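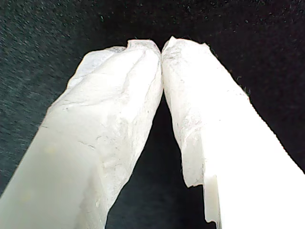 **White wrapping** is the practice of covering an object in a thin, pale sheet material, usually cloth, paper or tape, wound or folded around it until the original surface no longer shows. It protects against scratches and adds a little grip. It also records every careless handling that follows, and the color is generally blamed.

## Creasing

A flat sheet does not care to go around a rounded end. The surplus gathers into folds, which the *Muvar Wrapping Handbook* (324 pages, 71 of them on corners) calls "ease" and most people call wrinkles. Creases run diagonally where the sheet was pulled while being wound. Smoothing them with a thumb moves them somewhere else.
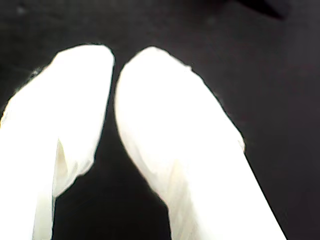
## Seams and edges

Where a wrapping overlaps itself it leaves a seam. The Ponlow method hides the seam at the back, an arrangement that works well for objects that have one. The Usine method leaves it in plain view and calls it a feature. Both hold that the overlap should be 2 widths of the thumb, without saying whose.

Cut edges fray, and loose folds lift into flaps. Trimming a flap is permitted in either method and tends to produce a smaller flap. 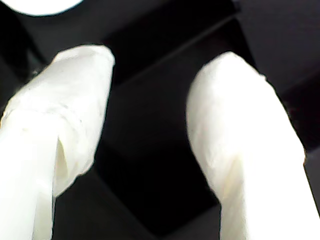
*White coverings on a pair of blunt-tipped fingers, with a loose fold low on the left one.*

## See also

- Bandage
- Gift wrap
- Slipcover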